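Power Outage Tips for the Kitchen and Garage (updated)

Redoing this list for September, windy season is close and I keep getting the same emails. Skim it, print it, tape it inside a cupboard door. Add your own at the bottom.

Fridge and freezer

Keep the doors shut. Really. A full freezer holds its cold much longer than a half empty one, so fill gaps with water jugs the week before. Leave an inch or two at the top of the jug or it'll split.

Cup of water in the freezer, frozen solid, quarter on top. If you come home and the quarter is on the bottom, everything thawed and froze again – toss it. Old trick, still good.

Put a cheap thermometer in the fridge now, not later. Mine read 39 last night, fine. Above 40 for more than two hours and the meat, milk and leftovers go out.

Water

If you're on a well, no power means no pump. Fill the big pots, fill the tub for flushing. We go through 4 gallons a day just for drinking and dishes, more if the kids' cousins are over.

Charging and cords

Charge everything the night before. Phones, headlamps, drill batteries, the old laptop (it'll top up a phone in a pinch). Label chargers with masking tape, you will not remeber which is which in the dark.

Unplug anything with a circuit board before the storm gets going. A power strip is not always a surge protector, read the back of it. Then leave one lamp switched on so you know when the power's back.
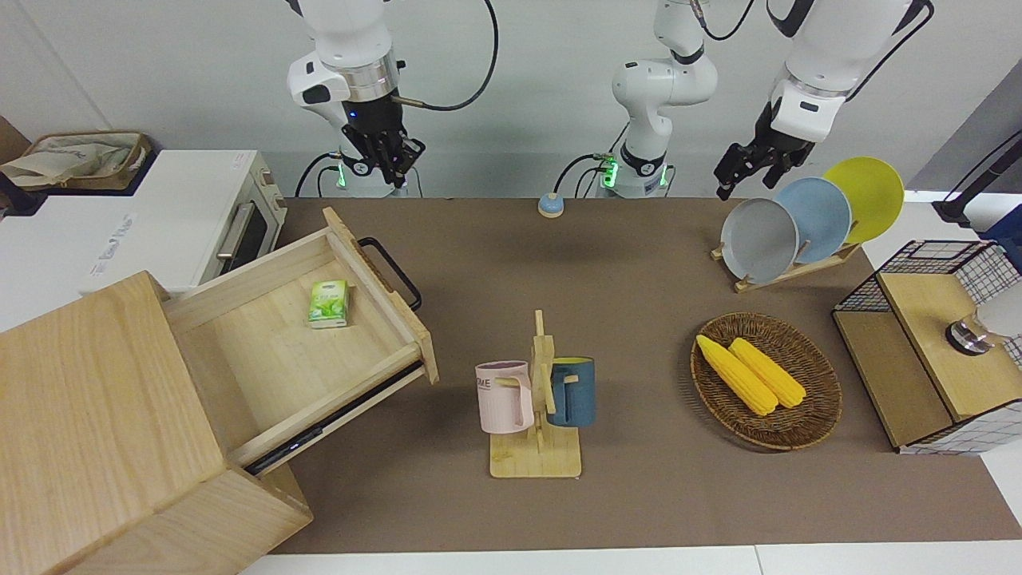 Generator

Outside only. Well away from windows and doors, exhaust pointing away from the house. Never in the garage, not even with the door up.

Run it for ten minutes every month. Fung-ping Chiang wrote in that hers sat all summer with old gas in it and the carb gummed up, so drain it or use stabilizer. Heavy outdoor cord, nothing skinny. Let it cool off before you refuel.

Cooking

Camp stove, outdoors. Same for the grill. Keep a manual can opener in the same drawer as the matches – we had 16 cans of soup one year and only the electric opener. Peanut butter it was.

Afterwards

Reset the clocks, check the sump pump, wipe out the fridge with baking soda and warm water. Restock the batterys right away or you'll forget.

Next up: gutters, if I get to it.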